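Section 4: Checking and Adjusting the Fan Belt (Fadik van, all years)

Carry out this check every 300 hours of running, or whenever the charge light stays on above idle.

Caution: Switch off the engine and remove the key before putting a hand near the pulleys. Let the engine cool for 45 minutes.

1. Park on level ground and apply the hand brake.
2. Disconnect the negative battery cable.
3. Look over the full length of the belt. Replace it if there are cracks, frayed edges or oil on the inner face.
4. Press the belt midway along its longest run. Correct movement is 1/2 inch.

Note: A new belt stretches in early use. Check it again after 62 miles. 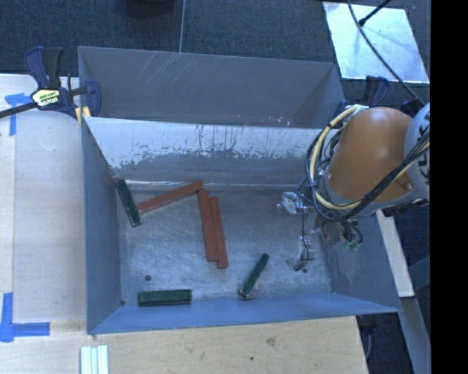 Fig. 4-2. Sheet-metal bin with colored blocks.

If the movement is wrong, adjust as follows.

5. Loosen the generator pivot bolt by one turn. Do not remove it.
6. Loosen the slotted bracket bolt.
7. Move the generator away from the engine to tighten the belt, or toward it to slacken the belt. Lever against the mounting bracket only, never against the generator end cover.
8. Tighten the bracket bolt, then the pivot bolt.
9. Repeat step 4.
10. Reconnect the battery and run the engine for 2 minutes. The charge light must go out.

Caution: An overtight belt will damage the water pump bearing.

If the belt squeals after adjustment, check that both pulleys line up. For vans with the Rutkowska heater kit, see Section 7.

Revised 27 Sep 2020, L. Kwiatkowski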